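Ohemaa Ansah bought the Gurer lumber yard with her brother Delali nine years ago. It had 2,000 square feet of covered racks and four customers who paid on time.

"The first winter we sold mostly firewood," she said. "I didn't know how to price maple. I asked the man before us and he said whatever they'll pay."

Most of what they sell now goes to people working at home. They come in for one board, sometimes a short one, and Ansah lets them go through the stack themselves. Delali was against that at first. "They leave it a mess," he said. "I still restack it every night."

She doesn't sell wood the day it arrives. Boards sit inside until the moisture reading settles, and she writes the date on the end in pencil. Customers ask her to skip that step – usually in March, when they have a project in mind – and she says no.

Edem Quartey, who taught her to grade, still comes by. He is 80 and buys nothing. "He tells me what I've put in the wrong pile," Ansah said. "He's right most of the time."

I asked whether she builds anything herself. She made a bench once. It is in the office, under the invoices.
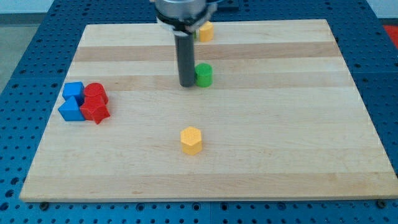 Wood & Workshop

Interview by Maarten Meijer, Mar 27, 2024. The yard is closed for inventory through the end of the month. Cutoffs are sold by the pound at the side door.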